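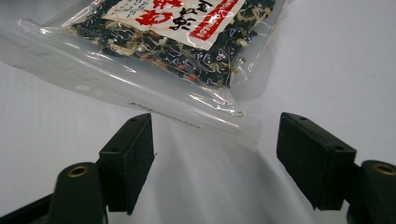
Seaweed mix, before the grippers get a say.

The Brastis plan was simple: I squeeze the handles, the robot learns groceries. After 219 takes, I have learned that film bags slide about like fish.
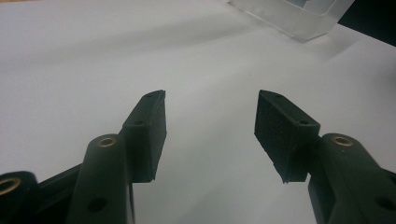 On pinching

Ilir Hodžić says to grab the flat margin and leave the lumpy part alone. Ilir has not done 219 takes.

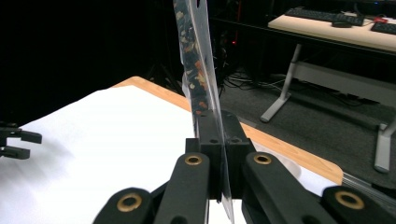

Margin pinched, bag upright. Ilir was insufferable until lunch.

We want 300 by the end of May, at an even speed, with no twitching. I twitch. A robot trained on me will hesitate over soup like a man choosing paint.

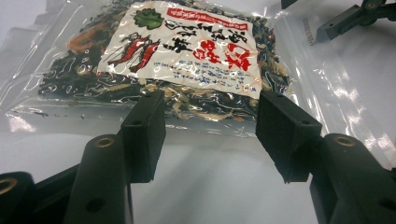

Glare is the other headache, so I've turned one lamp to the wall and will start again at take 220 — after tea.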